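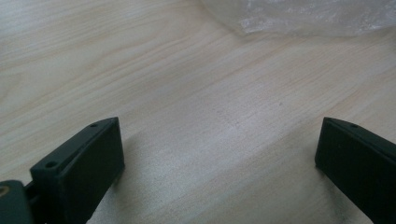 Pre-purchase inspection checklist, hand-held gripper units and bench cell
Site: Dralterau, packing and returns
Completed by: Florêncio Garcia
Date: 2020-05-15
Status: comments added, not signed off for purchase

Marking: OK, NOT OK, OPEN (no evidence seen), N/A. A supplier's word on the phone counts as OPEN. Please don't change a mark without writing your own name next to it.

Section A. Work surface

A1. Surface clear of scratches and stains where the fingers travel. OK.
Comment: Pale wood, straight grain, nothing on it I could find fault with apart from one tiny dark speck. The Bisteck quote includes a steel-topped bench as a required item. Required by whom? I have asked for the clause and been sent the brochure again. Strike the bench from the budget until somebody shows me a reason.

A2. Glare. OPEN.
Comment: The middle of the table goes bright and almost silvery under the light. Bisteck says their vision software "handles it". I want to see it handle it on our table, with our lighting, before we pay for the software license. If we need a matte mat or a different lamp, that should come out of the trial money.

A3. Bench fixed and level. OPEN.
Comment: Not checked. Needs a level and two people.

Section B. Gripper, mechanical

B1. Fingers matched in shape and height. OK.
Comment: They look much the same, squared corners at about the same level. That is a visual check and says nothing about how they meet when closed. See B4.

B2. Contact faces suit the goods. NOT OK.
Comment: Both inner faces are flat, dark and plain. Our returns are mostly soft plastic, crumpled, see-through, and never the same shape twice. I have seen no evidence that a flat face gets under the edge of a sheet lying on a table. Bisteck's demo used cardboard boxes. Anybody can pick up a box. Ask for a soft pad set and get the price in writing, because the "accessories" line on page two has no amount against it.

B3. Mounting holes present and usable for replacement pads. OPEN.
Comment: There are small round holes in the top of the fingers. I take them to be for screws. Thread size isn't in the data sheet. If it turns out to be an odd size we are buying pads from Bisteck forever, at whatever they feel like charging.

B4. Fingers close fully, without a gap. OPEN.
Comment: Not tested. Test with a single sheet of packing film, at the tip and halfway down the pad.

B5. Joints and inserts secure. OPEN.
Comment: Brass-colored insert visible in the left linkage. I'd like the supplier to state whether inserts are pressed, glued or threaded. The Cormier unit we had on loan in November lost one inside a week and we waited 19 days for the part. Somebody at Cormier called that good turnaround.

B6. Pinch points guarded or marked. NOT OK.
Comment: Dark gap at the joint between pad and linkage, and no warning label that I could see there. Labels cost next to nothing. Fit them before first use, whoever ends up supplying.

Section C. Operation

C1. Can be held through a normal session without strain. OPEN.
Comment: The sales sheet says "all-day comfort". Get three of our packers to use it for a full shift and write down what they say, including the rude parts.

C2. Picks clear film from a pale surface. OPEN.
Comment: This is the whole job as far as I am concerned. You can see the wood through the plastic, so I would expect any camera system to have a hard time finding the edge. Acceptance test should be 70 picks of our own film, our own table, no helper flattening the sheet first. I want the failures recorded as well as the successes. Waltberg has agreed to this test. Bisteck has "noted the request".

C3. Stop control within reach of both hands. OPEN.
Comment: Drawing shows it on the wall. That's no good to anybody standing at the bench.

C4. Cleaning instructions supplied. NOT OK.
Comment: One line, "wipe with a cloth".

Section D. Budget and planning

D1. Unit price confirmed in writing. OK.
Comment: $3,000 per hand-held unit from Bisteck, good until the end of the quarter. Waltberg is higher – I can't put their number here until they send the revised quote.

D2. Spares budget. NOT OK.
Comment: The plan has none. I suggest up to $1,000 for the first year, pads and inserts only. If that looks like too much for spares, then we should also ask why we trust the machine to need none.

D3. Training time costed. NOT OK.
Comment: "Intuitive" is not a training plan. Hours need to go in the sheet against real shifts.

D4. Savings estimate supported by our own data. NOT OK.
Comment: The figure in the proposal comes from a warehouse that handles boxed goods. Please take it out of the slide deck until C2 has been run.

D5. Exit terms. OPEN.
Comment: What happens to the software license if we send the units back? Bisteck has been asked twice.

Actions before next review
Bisteck: thread size, insert type, pad price, bench clause, license terms.
Waltberg: revised quote, date for the film test.
Maintenance: level check on the bench (A3), pinch labels (B6), quote for moving the stop control.
Packing: names for the shift trial.

Recommendation: no order for the full cell. One unit on paid trial from whichever supplier accepts C2 as written, and the bench stays as it is.

F. Garcia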